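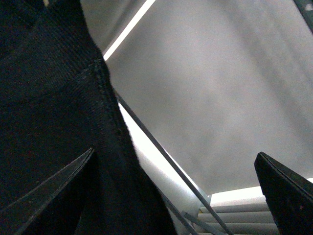

4. Hanging T-shirts and other knitwear

Read Section 3 (Assembly) before you start. The steps in this section assume that the Etitz stand is standing upright on a level floor, that the diagonal strut is connected to the post, and that all bolts in the joint connector have been tightened with the wrench supplied.

4.1 Before you hang anything

1. Wipe the rods with a dry cloth. New rods can carry a thin film of oil from the factory. It shows up later as a gray line on light cotton, and on black cotton you may not see it until the shirt has been washed.

2. Check both rod clamps. The knob on the upper clamp should turn by hand and stop firmly. Tighten the nuts on the lower clamp with the wrench.

3. Run a hand along each rod from the clamp to the free end. Remove any burrs with the emery strip in the accessory bag.

4. Leave enough room on the garment side for the shirts to swing without touching a wall.

Note: The height from the floor to the top of the post is 62 inches. With the upper rod at its highest setting, adult T-shirts and most sweatshirts hang clear of the floor. For nightshirts and long tunics, use the Istari extension post (sold separately).

Caution: Do not loosen a clamp while garments are hanging from its rod. The rod can drop suddenly and pinch your fingers.

4.2 Washing printed shirts before hanging

Dark shirts with a large chest print need a little more care than plain ones. These steps apply to screen prints and heat transfers alike.

1. Turn the shirt inside out. Close any zippers on other items in the same load.

2. Wash cold with similar colors. Do not use bleach or fabric softener.

3. Take the shirt out as soon as the cycle ends.

4. Hold it by the shoulder seams and shake it twice, downward.

5. Smooth the hem, the side seams and the sleeve edges with your fingers. Twisted side seams are easiest to correct while the cloth is still damp.
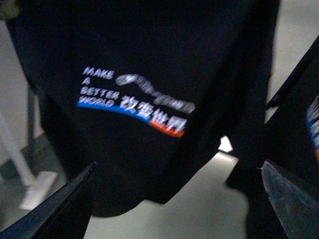

Can I iron a shirt that has a print on the chest?

Iron it inside out on a low setting, without steam, and keep the iron moving. If the print is thick or rubbery to the touch, put a thin cotton cloth inside the shirt so that the front and back do not press together. Let it cool flat before you hang it.

4.3 Hanging shirts directly on the rods

Use this method for damp shirts. It leaves no hanger bumps at the shoulders.

1. Decide whether you will use one rod or both. A shirt laid over a single rod dries more slowly, and the front and back may cling together.

2. To use both rods, slide the shirt on from the free end, bottom hem first, so that the rods pass inside the body of the shirt.

3. Move the shirt along until the whole width is supported.

4. Pull the hem level. Do not stretch the neckband over the end of a rod.

5. Leave a gap the width of your hand between one shirt and the next.

6. Check the balance of the stand. If it tips toward the free end when you touch it, remove the last shirt and fit the floor weight as shown in Section 3.

Caution: The rods are fixed at one end only. Never pull down on the free end or use it for support when standing up.

Note: Heavy sweatshirts should hang closest to the post, with lighter T-shirts toward the free end. If all the garments are the same weight, start at the post and work outward.

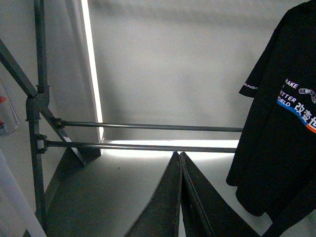 One customer wrote to us that her shirts kept sliding toward the free end overnight, and that a strip of felt tape along the top of the upper rod put a stop to it. We have tried this and it works well with cotton. Use undyed tape. Peel it off and replace it if it becomes damp or begins to pill.

If garments slide even with tape fitted, the rod is probably out of level. To correct this:

1. Take all garments off.

2. Loosen the clamp half a turn.

3. Lift the free end until the rod is level, or a very small amount above level.

4. Hold it there and tighten the clamp.

5. Let go, wait a minute, and check again.

A lower rod with a slight downward slope is acceptable when it is only used to hold the front and back of a shirt apart. The upper rod should always be level, as it carries the weight.

4.4 Hanging shirts on hangers

Dry shirts can go on hangers. The upper rod takes up to 14 T-shirts on slim hangers. Do not hang anything from the lower rod while the upper rod is full.

1. Insert the hanger from the bottom hem, not through the neck.

2. Center the neckband on the hook.

3. Face all the prints the same way. If two printed fronts face each other on a warm day, they can stick.

4. Brush off lint before the next shirt goes on. Black twill and black jersey both pick up fibers from towels and fleece.

Note: Twill pants may hang from the same rod on clip hangers. Clip them at the waistband. A raw or frayed edge should be trimmed or stitched first, or the loose threads will catch on the clip.

4.5 Folding and stacking

Shirts that will not be worn for a month or more are better folded. Work on a clean table.

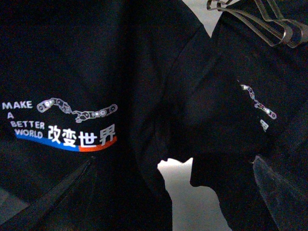
Levetgate Product Guides

1. Lay the shirt face down and smooth it from the center toward the sides.

2. Fold one side in, then the sleeve back on itself. Repeat on the other side.

3. Fold the hem up to just below the collar in one movement. For a long shirt, fold in thirds.

4. Turn the shirt over. The print should lie flat, with no sharp crease through the lettering. If a crease does cross it, unfold the shirt and move the fold line up or down.

5. Place a sheet of plain tissue over the print before you add the next shirt. Do not use newspaper.

The Roman storage box holds two stacks side by side. Keep it out of direct sun and away from radiators. Black cotton fades along the folds first, so refold the shirts along different lines every April or whenever you change over your seasonal clothes.

Caution: Make sure shirts are fully dry before boxing them. Feel the neckband, the underarm seams and the bottom hem. If any of these is cool or damp to the touch, return the shirt to the rod and leave it for another 60 minutes.

For replacement knobs, nuts and rod end caps, see Section 7.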